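Half six in the morning and can't sleep, so writing this up before work. Kettle on. Cold feet. Where are the slippers.

Yesterday was the table. Whole day nearly, on and off. Had meant to do an hour and then go into town for the paint, never got to town. The paint can wait, the back bedroom has been that horrid green since we moved in, another week won't hurt.

So. Cleared everything off first. Post, the biscuit tin with the batteries in, two jumpers, the seed packets I swore I'd put in the shed in spring. Phone bill from the old place. A lot of elastic bands. Put it all in the big crate and put the crate on the stairs, where I then fell over it carrying the hoover. Bruise on the shin, coming up nicely.

Then the wood. Tabletop had a ring on it the size of a saucer and a sticky patch I don't want to think about. Warm water and a drop of washing up liquid, wrung right out. Dry cloth after. Waited. Then the 400 paper, with the grain, very light, only on the ring. Stopped for toast. Wiped the dust off with the old vest. Then the Trurnolix, which smells like an old church and says thin coat on the tin in three places, so I did a thin coat. Window open, freezing. Buffed it after lunch till my arm went.

Ring is still there if you know where to look. I know where to look. But then the mat went down, the big black one, and I could have cried, it's so much better. Should have got one years ago instead of putting teh bread board under everything. Bowl on top, straight away, no messing.

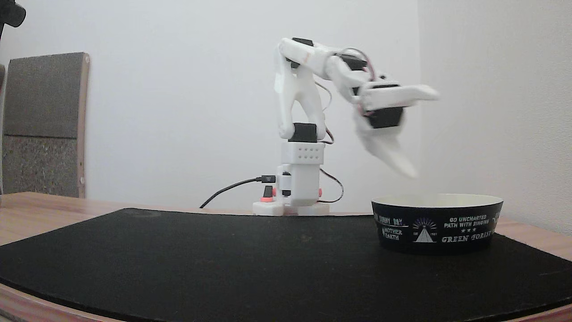 Page last changed: October, 10 at night

Mat came from Alipour, the shop by the station in Grorkinar that used to be carpets. Went in for hooks. Came out with a mat and no hooks. They had a smaller one as well, cheaper, but it would have looked like a place setting. Big one it is. Had to carry it home rolled up under my arm on the 758 with it poking a man in the back at every corner. Said sorry four times. He got off at the library, possibly not his stop.

It wouldn't lie flat at first. One end kept curling up like a stale sandwich. Atlas on one corner, cookery books on the others, left it overnight on the landing floor. By morning it had given in. Would do two nights next time.

What goes on it then. Have been round and round on this. The idea was that the table stops being the place where things get put down. Same idea as last year, and that lasted until the first electricity bill. New rule, one bowl, and whatever needs sorting gets sorted out of the bowl on the day. Buttons, keys, receipts, odd screws. If it doesn't fit in the bowl it doesn't live on the table. Wrote that on the back of an envelope and then had nowhere to put the envelope.

Tried the bowl in the middle first. In the way. Tried it near the front, knocked it with my elbow twice. Further back is better for reaching over, though then I can't see what's at the bottom without standing up.

Did try the nice blue dish from the dresser last week, the Sususska one, and took it back out again within the hour. Too heavy, and there's the chip. If that goes on the floor I shall never hear the end of it from myself. It was Gran's, and before that it came with the house, or so she always said, and the house was 1907 and the dish doesn't look it. Anyway it's back on the dresser with the lemons in. Printed bowl for plain jobs.
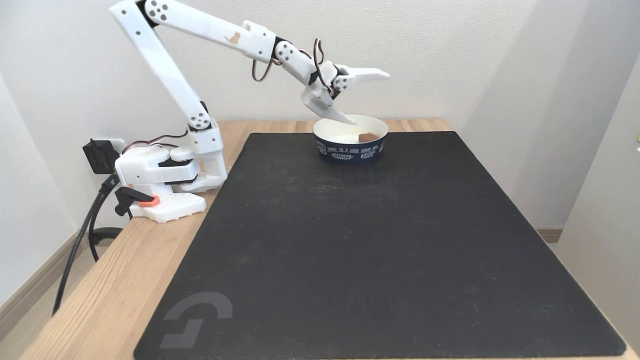 And the light is good on that side, hadn't noticed before. With the heap gone you get it right along the wood in the afternoon. Shows every crumb of course. Shows where I missed with the wax too, a dull streak as long as my hand, will go over it when the tin is next open. Not today. My wrist hurts.

Things for the shop, before I forget:
hooks (HOOKS)
cloths, the yellow ones
milk
felt pads for the chair legs, they scrape something awful on the boards
lightbulb for landing, bayonet not screw, check this time
something for tea

Felt pads, also on this. Tried cutting my own out of an old slipper sole. Came off in a day, one of them is still going about on the bottom of my sock. Proper sticky ones are not dear, so stop being daft and buy them.

The crate is still on the stairs. Have to be strict. Going to do it in the evenings, a handful at a time, with the radio. Batteries can go to the place at the supermarket. Jumpers want washing, one has moth I think, so into the freezer with it in a bag, then washed. Seeds are past their date but I'll sow them anyway in March, you never know with marigolds. Post is the bad bit. There's a letter in there from the water people I remember deciding not to open. Will open it. Thursday's child and all that, or whatever the one is with the long way to go.

Did find some good things at the bottom. The little brass key for the clock!! Have been winding it with pliers since the summer. And the spare fuse, and a photo of the garden before the fence came down, with the pear tree still in it. Put that on the mantlepiece. Stood there a while with the duster doing nothing.

Supper was eggs. Ate it on my knee in the front room so as not to put a plate on the new wax, which is silly, what's a table for. The tin says leave it overnight though. So really I was following instructions.

Later. Lunch break, ten minutes. Thought about the drawer under the table all morning. It sticks, always has, and there must be things in it from before the decorating. Candle stub along the runners is meant to help. Have a candle. Have not got the nerve. If I open that drawer it'll be another day gone and the bedroom will still be green.

Later still, nearly bedtime. Opened the drawer. String, mostly. Eleven corks?? A tape measure, which makes two now, so one can go upstairs. Candle did help, runs lovely. Didn't tidy it, just shut it again. Slippers were under the bath.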